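Luveo Clothing Swap – planning meeting, 2/19/26

I took the notes again, so blame me for the spelling. We met in the back bedroom at the Jiderska house, where most of the donations are living right now. Started late, the kettle was slow.

1. Last meeting's notes
Fine as they were, except I had written "coats" where I meant "costumes". Fixed!

2. Where we are with donations
We have 200 pieces sorted and the Closaretti bags are still waiting in the hall. I had hoped we'd be through those by now, but two of them were all baby clothes and we got distracted (tiny socks, you understand). Shirts and sweaters are done. Pants are the slow pile, and jeans are the slowest of all.

3. How we fold the jeans
This took up most of the evening. Up to now everyone has been folding their own way and the stacks keep sliding over. We used the bed with the leaf-sprig quilt as our table and tried a few ways on it. Legs together, lengthwise first, then up into a compact rectangle – that got the most yeses. I still like rolling, but I was outvoted and I'm over it (mostly).

We also talked about worn spots. Faded patches and whiskering are fine, people like them, and a frayed belt loop is no reason to turn a pair down. Broken zippers go in the mending bag. Belts and ribbons stay with the jeans they came with, laid across the top where people can see them. I spoke up for the dark red patterned one because I think it's so pretty against light blue denim!

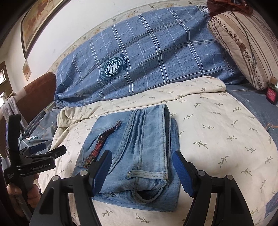
4. Tables and racks
Nautiyal is lending us 4 racks, same as in September. Jeans go on the long table by the door, stacked by waist size. Someone asked for a separate kids' corner and we said yes, if there's floor left after the racks go in. We need better size signs this time – last time's were too small and I spent the day reading them out loud to people.

5. Flyers
We agreed on 60 for the shop windows. The 2,000 that got suggested earlier is way more than we need, and I'd be the one folding them.

6. To do before next time
– Finish the Closaretti bags
– Refold the old jeans stack the new way
– Buy thread for the mending bag
– Ask Nautiyal if the racks come with hangers
– Size signs, in big letters (me)

7. Anything else
The lemon cake was a hit and the recipe has been requested. Next meeting is same place, same time, and please bring a spare laundry basket if you have one.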